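# Planow start again in the fourth tier

*Tuesday, May 28, 2019*

Planow finished bottom of the third division with 19 points and will play next season against clubs they last met when the stand still had a tin roof. Relegation was confirmed with four games left. The players were given two days off after the final match and then came back in for medical checks, which is usual at the club even when there is nothing to train for.

The drop had been coming for a while. Planow won their first three matches in August and were briefly top. They then went eleven without a win, lost both first-choice centre-halves to knee injuries, and changed manager before Christmas. The new man tightened the defence for a month. By February the goals had dried up completely, and the side scored once in six home matches, from a corner that went in off a defender.

Gates held up better than results. The average for the season was 900, down only slightly on the year before, and the last home game drew 2297. A good number of those had come over from Grimisora, whose team needed a point to stay up and got it with a goalless draw. Both sets of supporters stayed behind to clap the players off, and the bar under the main stand ran out of bitter before six o'clock.

The budget will be smaller. Television money does not reach the fourth tier, and the club's share of the league pool falls by more than half. Nine players are out of contract and five of them have already been told they can go. The shirt deal with Yimyam, the noodle firm, has another year to run and contains no relegation clause, so that income at least is safe. Season tickets will be cut in price for adults and stay the same for under-16s.

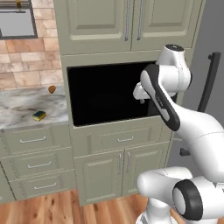
Will Planow go full-time again next season? The squad will train three evenings a week and on Saturday mornings when there is no match, with only the two goalkeepers and the club captain kept on full-time terms.

It is a big change for a club that has been fully professional for seven seasons. Some of the younger players have never held a job outside football, and two have asked about college places in the autumn. The captain is 33 and has played 128 league games for Planow, most of them at right-back. He signed a one-year extension last week and will help to coach the under-18s on Thursdays.

Going part-time affects travel as well. The fourth tier is split by region, which cuts out the overnight trips, but there are seven midweek away games on the provisional list. The longest is to Flarnska, three hours each way by coach, and kick-off there is at half past seven. Anyone working an early shift the next morning will have a short night. The club has asked for that fixture to be moved to a Saturday and is waiting for an answer.

The pitch is being dug up and reseeded this month. Drainage at the river end has been poor for years, and two games were called off in January with water standing in the penalty area. New pipes are going in along the touchline on that side. The work should be done in time for the first friendly, against Grimisora at home, with the return match a week later.

As for the team, the manager is staying. He wants two strikers and a left-sided midfielder, and has been told he can have one of each if the wage bill allows it. Four of the under-18s will train with the first team from the start of pre-season. One of them, a winger, came on as a substitute in the last two matches and hit the post in the second.

Pre-season training starts on the last Monday in June at the school fields, as the main pitch will still be closed.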